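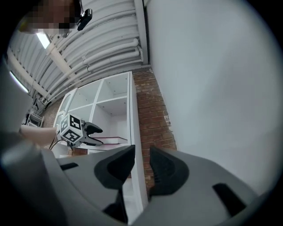 Vol. 3, p. 200

Research Article | Furniture and Interiors

Figure 3. The workroom at Tehrani, with the tall white shelving unit under the corrugated ceiling. The glass-paned door forms the left section of the unit.

4.2 Open compartments and the glazed section

The shelving unit in the Tehrani workroom (Figure 3) is the largest piece of storage in the study and the one the room's users talked about most. It is divided by shelf boards and vertical dividers into open square compartments. Its left section is different, being closed by a glass-paned door. The users did not think of these as two kinds of storage when they were first interviewed. They called the whole thing "the shelves" and gave directions by height: top, middle, bottom. Only after several weeks of keeping the log did they start to write "glass side" and "open side" in the location column.

The log for this room has 731 entries. Each entry records an object taken out or put back, where it came from or went to, and whether the person had to look in more than one place. As in the other two rooms, we asked people to write the entry by hand on a sheet kept near the door, and we accepted that some entries would be missed on busy days. Salamatu Ackah checked the sheets at the end of each week and asked about anything she could not read. Entries that stayed unclear were left out of the total.

Of the entries, 400 concern the open compartments and 200 the glazed section. The remainder concern other places, mostly tables and the floor. Because the open side has more room in it, the raw totals say little about which side people preferred. What can be compared is how often people looked in more than one place. For objects kept behind the glass this was rare. For objects in the open compartments it was common, and it became more common as the weeks went on.

Two explanations came up in the interviews. The first was that the door slows people down. To put something away behind it they have to free a hand, open it and find a space, and by then they have decided where the object belongs. The open compartments ask for none of this. An object can be set down in the nearest one on the way past, and the next person then has to find it. Rūta Lill, who ran the interviews, noted that several users described this as a habit they disliked in others and then described doing it themselves.

The second explanation was about sameness. Square compartments in a white unit look much alike from across the room, and users said they remembered the neighborhood of an object better than its exact place. The log supports this. When an object was not in the first compartment a person tried, it was usually in one directly beside or directly below it. Errors of a full row or more were unusual.

Color made a difference where there was any. A pinkish-red strip lines a shelf edge in one of the lower compartments, and users referred to that compartment without hesitation ("the red one," "under the pink"). We had not planned to study edge markings and have no second compartment of this kind to compare it with. All the same, the pattern is strong enough to mention. Objects logged to that compartment were nearly always found there, although its low position should have counted against it. Amirhossein Mousavi suggested that one marked edge helps with its neighbors too, as people can count outward from it. We did not test this.

4.3 Ceiling, services and light

The room sits under a white ceiling of curved corrugated panels. A bundle of white pipes runs along it in parallel lines, and a vertical pipe comes down near the point where the ceiling meets one of the walls. A white beam crosses below. None of this was chosen with storage in mind, but it affects where storage can go. A curved ceiling gives different heights in different parts of a room, and a tall unit cannot be moved freely beneath it. The users had discussed turning the shelving the year before our visit and dropped the idea after measuring – the pipes were the main obstacle.

Light comes from fluorescent fixtures on the ceiling. In the interviews people rarely complained about brightness as such. Their complaints were about depth. Light from overhead falls on the front of a shelf board and leaves the back of the compartment below it darker, so small objects pushed to the rear were reported as missing when they were still in place. The same complaint was made at Notine, where the ceiling is flat, so we do not put it down to the shape of the ceiling. White surfaces may help a little. We took no light readings and can only report what people said.

Elaheh Asadi drew the plan of the room used in the analysis, and Viorica Grecu coded the location column from it. Both had difficulty with entries that gave only a height. We settled these by asking the person who had made the entry, usually on the following Monday – a slow method, but one that kept the guesses out of the table. Entries from Sikomden were coded in the same way and are taken up in the next section, where the storage is closed throughout and the problem of the nearest open compartment does not arise.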